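**From:** Fabian Wyss
**To:** members-discuss
**Subject:** Re: [members-discuss] Savings account rate and the January notice

Boris Popescu wrote:

> I got the notice about the Tidholm Savings Union rate and I have read it twice. As far as I can tell the base rate on the ordinary savings account stays where it was, but the bonus for balances over 2000 is going away. Is that right? And does it apply to money that is already in the account, or only to new deposits?
>
> Also, the national rate hasn't moved. The central bank left it alone at the last meeting and said it would probably leave it alone at the next one. So I don't see why our rate should change at all.
>
> I'm not trying to start an argument, I would just like to know before I decide whether to move anything.
>
> Boris

Boris, you have read it correctly. The base rate is unchanged. The bonus on the part of a balance above 2000 ends with the January statement, and it ends for everyone, including money that is already in. There is no grandfathering. I asked about that at the branch in Sumham and was told the same thing by two different people, so I think it is settled.

On your second point, the policy rate is what the central bank pays or charges the commercial banks, and it sets the general level. It doesn't set what a small savings union pays its members. That depends on what the union earns on its loans and on the money it parks elsewhere. Tidholm keeps part of its reserves on deposit with Drorkari, and according to the notice the terms on that deposit were renewed in the fall at a lower rate. Drorkari didn't need the central bank to move. It has more deposits than it wants at the moment and it is paying less for them.

Mortgage lending is the other half. Several of the older fixed loans have run out and been renewed at lower rates. Good for the borrowers, and many of us are both borrowers and savers, but it leaves less to pay out on the savings side. Noémie Gosselin went through this at the members' evening and her slides are in the shared folder under "Rates". The one to look at is the second one, where she puts loan income and interest paid side by side.

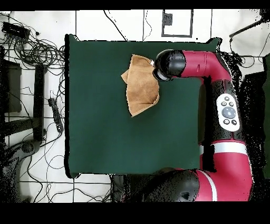

Whether it makes sense to move money depends on how much you have over the threshold. If you are 600 over, the bonus was worth very little to you and I wouldn't bother. If you have a lot more than that, compare the term deposit. The two-year term still pays more than the ordinary account did with the bonus included. The catch is the usual one: you can't take it out early without losing the interest for that year. Mandla Hendricks asked me whether you can split it, so that part of the money is in the term deposit and the rest stays available. You can. You fill in the same form and write in the amount.

I would be careful about the online accounts that came up in the earlier thread. The Ankrah one advertises a higher rate, but read the second page of the terms. It is an introductory rate for the first few months, and after that it drops to something below ours. There is also a fee for transfers out. Valentin Berchtold has an account there and can correct me if that has changed.

One more thing on the central bank. A few people have written as if an unchanged policy rate means nothing will happen to savings rates until the next decision. Banks also look at what they expect over the next year or two, and the fixed loan rates move with that. The statement after the last meeting was read as a bit softer on inflation than the one before, and longer-term rates came down the same afternoon. If they stay down I would expect the two-year term rate to be lowered as well. I have no inside information on that. It is just the order these things have usually gone in.

If you want the term deposit at the present rate, the form has to be at the branch before the January statements go out. The form in the folder is the current one. The one attached to the spring newsletter has the old account numbers on it and they will send it back.

I have not worked out what the change does to the youth accounts. The notice doesn't mention them. If anyone has asked, please post the answer to the list.

Fabian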